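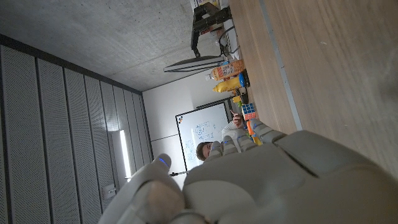 How long should a new table stand before anything heavy goes on it?

Leave it overnight. The legs settle a little once the weight of the top is on them, and the bolts need tightening again before you load it.

6. Standing, levelling and marking out the table

You should have finished section 5 and have the table on its legs, with the bolts done up by hand. The Gravard top is 231 cm long and weighs almost 80 kg with the frame, so keep your two helpers until you reach step 4.

6.1 Placing the table

1. Sweep the floor where the legs will stand. Grit under a foot will scratch a painted floor and will throw the level out on a concrete one.

2. Lift the table into place. Do not drag it. The feet are screwed in and will bend if they catch on a joint in the floor.

3. Turn the table so that the narrow rear section, the part beyond the metal strip, is on the side away from where you will sit or stand. If people will be working from both sides, choose the side that gets used least.

4. Leave enough room behind to walk past. You will want to get at the rear section for cleaning, and reaching over the whole top to do it is hard on the back.

Note: The metal strip is fixed from below. It is not a handle, and the top must never be lifted by it.

6.2 Levelling

1. Put a long spirit level along the grain, then across it.

2. Turn the feet at the low corner until the bubble sits in the middle. A quarter turn at a time is plenty.

3. Check for rocking by pressing on each corner in turn.

4. Take a ball and let go of it in the middle of the top. If it rolls away, the table is not level, whatever the spirit level says. Rin Kobori in our Nagano workshop uses this as the last check on every table, and we have kept it in the guide.

5. Leave the table overnight, then tighten all the frame bolts with the key supplied and repeat step 1.

Caution: Never put a hand or foot under the frame while someone else is adjusting a leg.

6.3 Marking a work area

A marked area helps if the same job is done at the table again and again, or if several people share it. Low-tack tape is best. Blue decorator's tape shows up well on the pale wood.

1. Wipe the top with a dry cloth and wait for any cleaner to dry fully. Tape put down on a damp surface lifts at the ends and takes dust with it.

2. Sit or stand where you will be working and stretch both arms out over the table without leaning. Make a small pencil mark at the furthest point you can reach comfortably.

3. Run the back line of tape through that mark, keeping it parallel to the metal strip. Measure from the strip at both ends.

4. Add the sides. Press the tape down with a thumb, working from one end to the other.

5. Rub out the pencil mark.

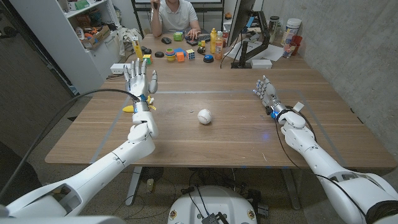

6. Put one object inside the lines and try picking it up from your usual place. If you have to lean, move the back line closer to you. It is much easier to do now than after the rest of your things are out.

Replace the tape every few weeks. In direct sun, do it sooner. Old tape leaves a sticky edge which comes off with a little cooking oil on a cloth, followed by warm water and a drop of washing-up liquid. Don't use a scraper.

6.4 Using the rear section

The rear section is for things that need to be close by but out of the way. Small items such as squeeze bottles, puzzle cubes and boxes can be lined up along it.

— Lay tall, light bottles on their sides if they get knocked over easily.
— Check that caps are closed first. Sauce and oil will both mark bare wood.
— Put round things in a shallow dish or they will find their way to the floor.
— Anything on a metal stand should have felt pads underneath.

Do not clamp a lamp or bracket to the metal strip. Clamp it to the edge of the wood, with a scrap of card on each side of the jaw.

6.5 Cables

1. Bring cables down the back of the table wherever you can. If one has to come over a side edge, leave some slack so that it does not pull across the top.

2. Tie them loosely to a leg. The small pack of ties in the parts bag is meant for this job.

3. Keep the floor clear where feet will go. Cables lying loose under a table get kicked, and so do the things plugged into them.

4. If you keep a fan or heater under the table, stand it well away from the cables and point it away from the legs. Heat directed at the underside will dry the wood unevenly and can cause the top to bow.

Caution: Do not drill the top to make a cable hole. The cross rails run closer to the surface than you would expect, and drilling into one weakens the frame. Muammer Güneş at the Narnau service desk can supply a top with the hole already cut.

6.6 Checks after the first month

Go round all the bolts once more. Look along the top from one end with the light behind it — a bow of a millimetre or two is normal in a dry room and usually goes by May. If it is still there in summer, or if the table has begun to rock, loosen the centre bolts on both long rails by half a turn, wait a day and tighten them again.

Spare feet are sold in packs under part number 23. Order the same thread as stamped on the old one.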